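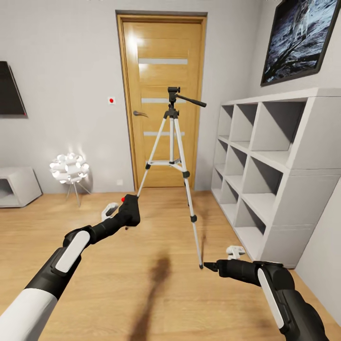

Nektarios Stamatopoulosさんに言わせると、返却機材の点検を腕にやらせて最初に消えるのは作業よりも作業中の会話で、そこを会社は勘定に入れていないらしい。前スレの最後で出たこの話、途中で流れたので立て直します。

貸出機材の返却点検、自動化したら人の仕事はどう変わるか
7月 投稿者:urabako
読了時間:6分

urabako
Flescombeの返却カウンター裏で働いています。三脚、スタンド、ライト類の戻りを受けて、開いて、見て、畳んで棚に戻す係です。
うちは今、双腕のロボットに三脚の扱いをやらせる準備をしていて、シミュレーションでの練習が先に進んでいます。計画の名前はJiltance。実機は作業場にまだ1台も来ていません。
裏方は14人。会社の説明では人数は減らさず、点検係を「確認係」に変えるそうです。給与等級がどうなるかは水曜の説明会でも答えが出ませんでした。同じような職場の人、どうなりましたか。

Nektarios Stamatopoulos
前スレで書いた者です。補足します。
うちの倉庫では箱の仕分けを機械にしました。人は減っていません。ただ、以前は二人で台を挟んで作業していたのが、一人で画面を見る形になりました。新人が隣の手元を見て覚えるということがなくなって、教育に使う時間が別に必要になっています。その時間は計画表に入っていませんでした。

kanamono_n
人数が減らないなら上等では。
うちは撮影スタジオの機材庫ですが、三脚の点検を一日やると手首にきます。脚のロックを開けて閉めて、の繰り返しです。会話が減るくらいで手首が助かるなら私は機械に渡したい。

urabako
手首の話はこちらでも出ています。繁忙月は2000本を超えるので、腱鞘炎で持ち場を替わった人もいます。そこは私も反対していません。

hikidashi
Urnanoで設備側にいます。現場の人には嫌がられる立場です。
三脚は形がよくない。脚が細い、開き方が毎回違う、雲台のハンドルが横に出る。箱と同じつもりで見積もると必ずずれます。片方の腕で脚を握って、もう片方を別の脚に持っていくとき、本体が傾くのをどこまで許すかで動作の速さが決まります。
導入直後は人がやるより遅いと思っておいてください。その遅い期間に誰が残業するのか、先に決めておいたほうがいいです。

kanamono_n
>>hikidashi
遅い期間はどれくらい見ますか。

hikidashi
うちの担当した別の現場では6か月見ました。短いと言われましたし、私も短いと思います。

urabako
練習用の部屋の画面、共有の許可が出たので貼ります。
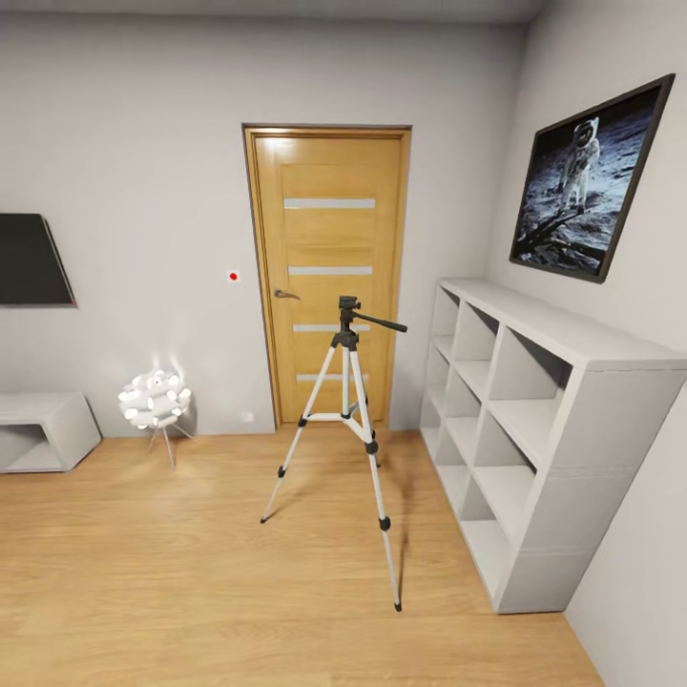 シミュレーションの部屋。三脚は脚を開いた状態、雲台にカメラなし。

mado_giwa
部屋がきれいすぎる。うちの返却台なんて、ケーブルと養生テープと誰かの弁当が載ってます。
こういう床で覚えた動きを、返却が重なった夕方の作業場に持ってきて大丈夫なんですか。

hikidashi
>>mado_giwa
そこは段階の話です。最初は物を減らして、あとから散らかしていくのが普通です。照明や床の色も変えます。
ただ、散らかし方を決めるのが設備側だけだと現場と合いません。返却台の写真を撮って渡してあげてください。机の上の想像で作るより早いです。

mado_giwa
写真を渡したら「まず片付けてください」と言われる未来が見える。

Nektarios Stamatopoulos
実際に言われました。機械のために台の上を空ける決まりができて、その片付けが人の仕事に加わりました。片付け自体は悪くないのですが、作業時間の記録では「その他」に入っています。評価の面談で一度も話題になりません。
urabakoさんの職場では、新しく増える作業に名前を付けてもらってください。

kanamono_n
名前ねえ。名前が付いても手当が付かないと意味がないと思うけど。

urabako
>>kanamono_n
それは別々に要求するつもりです。
あと、点検の中身で気になっていることがあります。脚を開いたときの渋さで砂の噛みを見つけるのですが、あれを機械が拾えるのか。目で見ても分かりません。

hikidashi
力の記録を取れば、渋いかどうかの目安にはなります。でも基準は誰かが教えないといけない。ベテランに良品と不良品を合わせて100本仕分けてもらって、それを元にする、というやり方はあります。
そのとき、仕分けた人の名前を手順書に残してほしいです。設備側の人間が言うのも変ですが。

mado_giwa
教え終わったベテランの席がその後どうなるかを聞きたいですね。
前の職場ではMargaritisの搬送台が入った年に、一番詳しかった人が受付に回されました。本人は喜んでいましたが、半年後に台が止まったとき、原因の見当がつく人が裏にいなくて困った。

kanamono_n
それは配置の失敗で、機械のせいにするのは違うのでは。

mado_giwa
機械のせいとは書いてません。機械が入ると、ああいう配置をする上司が出てくると言ってる。

kanamono_n
上司は機械がなくても出てくるよ。

urabako
まあまあ。うちの場合、確認係は交代制の案が出ています。週の半分は自分の手で点検する。効率が落ちると言われて保留中ですが、止まったときの備えとしてもう一度出してみます。mado_giwaさんの話、職場名を伏せて使っていいですか。

mado_giwa
どうぞ。受付の人は元気だとも書いておいてください。

Nektarios Stamatopoulos
交代制、うちでも試したかったです。一点だけ、手作業の日に回ってくるのが機械の弾いた面倒な品ばかりだと皆嫌がります。普通の返却品も混ぜる条件を入れたほうがいい。

urabako
入れます。次の説明会の日程が出たらここに書きます。等級の回答もそのときに。

お問い合わせ | 投稿の著作権は各投稿者に帰属します | ページの先頭へ戻る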